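My sorting dataset is finally growing up

I have wanted to write this post since March, and now I finally have something to show! For anyone new: Dromance is my home project for teaching a simulated arm to put small junk where it belongs. It learns from examples, so somebody has to sit there and drive the gripper through the job again and again. That somebody is me, most evenings, with a mug of tea.

Where things stand

The first 500 episodes were kind of a mess. I always started from the same layout, and the policy simply memorized it. Move the battery over a little and it was lost. So I wrote a small scene shuffler called Drolerix, and now every episode starts with things in a new spot and the light coming from somewhere else. I'm at 2,950 episodes and I love looking through them.

The bin with the nuts and bolts label has two nuts in it in this one, the 9 V battery is in the bin nearest the gripper, and the flash drive and the orange block are still out on the wood.
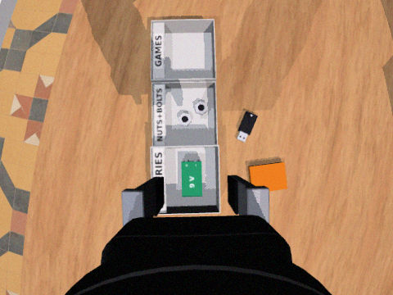 What I'm recording next

Another 1,000 episodes, in batches of 25 so my wrist survives. I want a lot more slow approaches and a few deliberate misses with a recovery - those helped more than anything else I tried. First batch is Wednesday night.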